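Search questions, answers, people Go

Clip-lid food containers have gone cloudy and a bit yellow. Can they be saved, or am I kidding myself?

Hello all, I've been reading this site for ages and finally have a question of my own. Over the summer my mother moved to a smaller apartment and passed her kitchen things on to me, including a whole bag of clear plastic food containers, the long kind with rounded corners and clips that fold up along the sides. I think most of them are Gedero, though the name has worn off a few and one might be a Sokico. I love them because they fit so nicely in the fridge door, and they were always full of something good when I was a kid, so please don't tell me to throw the lot in the recycling bin on the first page!

The trouble is that they've lost their sparkle. They aren't filthy. I've washed them by hand in dish soap twice and they still have a haze, and the edges have an amber look that I don't remember. The clips on mine are yellow by design, so it's hard to judge how much of it is age and how much is the color of the clips showing through the plastic. I have a big white table, and against that every bit of tint shows up.

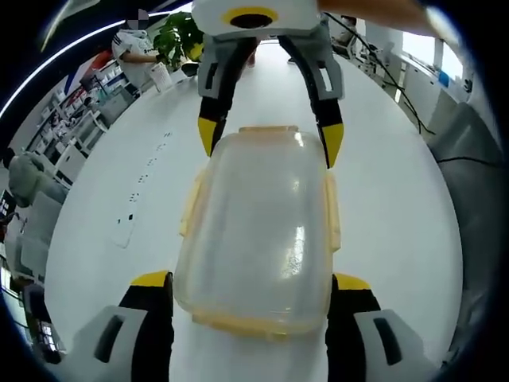 Page 1 of 2

So, my questions. Is the haze something that sits on top and can be soaked off, or is the plastic itself worn? Does the yellow ever come out? Mom ran hers through the dishwasher for years, on the bottom rack, and she also kept curry and tomato soup in them (worth it, her curry is wonderful). And what about the seals? There's a soft ring inside most of the lids, and on two of them it smells faintly of onion no matter what I do. I'm a little scared of pulling it out and never getting it back in.

I've got a bottle of plain white vinegar, baking soda, and a tub of Medley oxygen powder that I use on dish towels. I'd like to use what I already have if I can, and I have Thursday off, so I could do the whole bag in one go.

Thank you for reading all this. I know it's a lot of words for some leftovers boxes.

Nga Quan

Best answer

Hi Nga, and welcome! I have a soft spot for this subject, having inherited my aunt's containers in much the same way, so pull up a chair.

First find out which kind of cloudy you've got. Wet one of them under the tap and look at it while it's still wet. If the haze disappears under the water and comes back when it dries, you most likely have either hard water film or very fine scratches. Dry it, rub one corner with a bit of vinegar on a cloth, give it a few minutes and rinse. If that corner is clearer than the rest, lucky you, it's film, and the whole box will come up nicely. If the corner looks exactly the same, it's scratching from years of scrubbers and dishwasher grit, and soaking won't bring it back. It's still a good box, you just won't be reading the paper through it.

For film, fill the sink with warm water and a couple of cups of vinegar and leave the boxes and lids in there for half an hour or so. Wash them with ordinary soap afterward and dry them with a soft towel, as air drying with hard water puts the spots right back on.

For food stains I make a paste of baking soda and water, smear it on thick, and leave it overnight. Tomato fades quite a lot. Curry is stubborn, and I've had the best luck setting the box on a sunny windowsill for a few days. Turmeric really does fade in the sun! Don't leave them there all September though. Long sun is hard on plastic, and you'd be trading one yellow for another.

Your oxygen powder is fine for a soak if the label says it's OK on plastics, but please rinse everything out of the sink first and don't mix it with the vinegar. One or the other, on different days if you can stand to wait.

Now the amber on the edges. If it's in the plastic, it's staying. Look at a lid off the box, away from the clips, and hold it over a sheet of white paper. Plastic is thicker at the rim, so any tint looks stronger there, and a clear box next to yellow clips picks up a good deal of color too. I had one set that I was sure had aged terribly and half of it went away when I took the lids off.

The seals do come out and it isn't scary. Use the handle of a teaspoon, never a knife, and start at a corner. Soak the ring in warm water and baking soda, wipe out the groove with a cotton swab (be prepared, it's not pretty in there), and let both dry completely. To put it back, press in the four corners first and then work along the sides. If it still smells of onion after that, leave the lid off for a week and keep the box for onions.

Holger Solheim
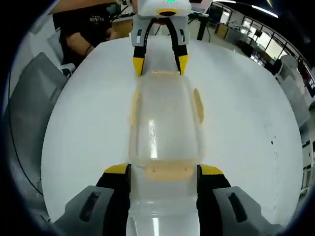

Milky plastic with the light on it, tint and all.

Second answer

I'd just buy new ones. The Sjögren glass ones don't stain. Heavier, though, and my sister chipped hers.

Third answer

Agree with everything Holger wrote, especially about drying with a towel. Two small things from me. Check the clips while you're at it, by bending each one gently where it folds. If you see a whitish line across the hinge it's getting tired, and I wouldn't trust that one with soup in a backpack (I have done it, with lentils, on a bus). It'll be fine for crackers or buttons.

The other thing is scratches and smells. If the inside feels rough when you run a fingertip over it, or if it's cracked anywhere, I'd move that one out of the kitchen and use it for screws or crayons or whatever you've got rolling around in a drawer. The smooth ones can stay with the food. And top rack from now on, if they go in the dishwasher at all!

Comment from Nga Quan

Thank you so much, all of you! I did the vinegar corner on three of them last night. Two came up clearer and one didn't change a bit, so I suppose that one is scratched. The first seal is out and drying on a saucer. I'm leaving the curry ones for the weekend when there's supposed to be some sun.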